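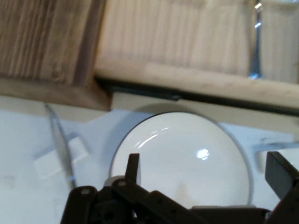 Attachment 1 to ticket 2483: white plate between the two fingers, wrist view.

Support > Tickets > Dish station > 2483

Tickets Manuals Spare parts My account Log out

We use cookies to keep you logged in. By staying on this site you accept them.

Ticket 2483
Subject: Arm stops at plates with food on them, and staff do not know when they may step in
Opened by: Raghda Hourani, canteen operations, Nieto
Product: Josness dish and cutlery station, Grultameck software release 4
Priority: normal
Status: open, waiting for customer

Raghda Hourani wrote:

Good morning. I describe the problem as exactly as I can, please ask if something is not clear.

We started to use the station in July. It takes plates from the white basin area and it also handles the cutlery for the tables. Before, two colleagues did this work by hand for the whole lunch. Now one of them stays near the station and the other one helps at the serving counter.

The problem is with plates which still have a little food or sauce on them. The arm goes to the plate, waits, and gives the message 939, "surface not confirmed". Then it does not continue until a person presses Resume. On a normal lunch we have 500 plates, so even a small share of such stops is a lot of walking for the person on duty.

In the attached picture there is a faint beige mark on the lower part of the plate. There is also a bright reflection near the middle. I do not know which of the two the software does not like, or if it is something else.

What I tried already:
- Cleaned the camera glass with the cloth from the box. No change.
- Restarted the controller before the shift. The message came again at 11:40.
- Turned off the lamp over the basin. The arm became slower and the message came also for clean plates, so I turned the lamp on again.

Sonum support wrote:

Thank you for the clear description. Message 939 comes when the software cannot decide if a plate is clean or dirty. A reflection and a mark on the same plate can both disturb this decision. Please do the following:

1. Open Settings, then Plate Check.
2. Set "Uncertain plate" from "Wait for operator" to "Treat as dirty".
3. Save, and let the station work for one full lunch.
4. Send us the log from the Export page.

With this setting the arm will send uncertain plates to the wash rack and go on working. Some clean plates will be washed two times.

Raghda Hourani wrote:

I changed the setting and we ran one full lunch. The log is attached. Message 939 did not come during this lunch. Two times the arm put a plate on the wash rack which looked clean to me, but this is acceptable for us.

I have now a second point, and it is more about the people than about the machine. My colleagues were used to correcting things quickly with the hand. If a fork lies wrong, they take it and put it right. With the station they are not sure anymore if this is allowed. One colleague waits for the arm to finish everything, also when it takes long. The other one reaches in between two moves, and this makes me nervous, especially with knives. The training we received was for me only, and it took one hour. I made a small paper with rules and put it on the wall, but I wrote it from my own understanding.

I add a picture from the cutlery part, so that you see how near the items are to each other. The knife is held upright in the fingers, and a fork stands directly beside, in front of one of the white rests.

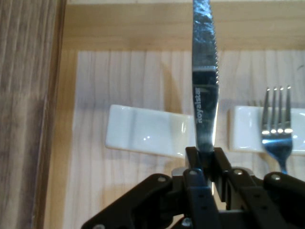
Can a colleague take a fork away while the arm is holding a knife?
Only after pressing Pause and waiting until the light on the column is steady yellow; then the fork may be taken, and the arm starts again when Resume is pressed.

Raghda Hourani wrote:

Thank you, this I did not know. On my paper I had written that it is enough when the arm stands still. I have corrected it, and I showed both colleagues the yellow light before the lunch.

They have also two wishes. The Pause button is on the left side and the person on duty stands mostly on the right side, next to the trolley. Is it possible to get a second button? And can the text on the screen be larger? One colleague must take her glasses every time to read it.

Sonum support wrote:

A second Pause button can be connected to the free socket behind the cover on the right side. A technician must do this. We have asked Josness for the delivery time and will write it here.

The text size is under Settings, Display. The largest size shows only one message at a time, so please check if this is good for your team.

For the training, we can offer a session for all people who work at the station, in your kitchen, after the lunch. Please tell us how many people will take part and which hour is best for you.

Status changed to: waiting for customer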